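### 3.2 What people keep on a small table

We had expected the kitchen bench to be the favourite spot for preparing a meal, and in the larger homes it was. In the smaller flats on the Larnus estate, though, a good many households had drifted over to a side table or a coffee table — often the same one used for mail, homework and the evening cup of tea. Of the 265 households that returned our diary, 33 named a table of this sort as the place where most of their chopping and serving got done, and we grew rather fond of reading their reasons.

Colour came up more than we had planned for. People told us, at some length, that a dark top hid stains but also hid crumbs, and that they liked bright cloths and bowls against it as they were easier to find in the evening light. We took these remarks seriously and added two questions on colour to the July round of the diary.

**Figure 2.** A dark-topped table with a folded orange cloth, a steel pan and a small orange bowl. 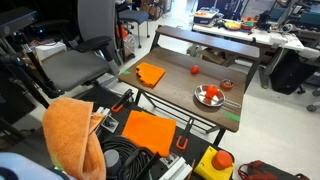 ### 3.3 Storage under the tabletop

A lower shelf was prized by nearly everyone who had one, and it was seldom tidy. Diary entries mention baking trays, old magazines and, in one Sunday entry, a neighbour's sleeping cat.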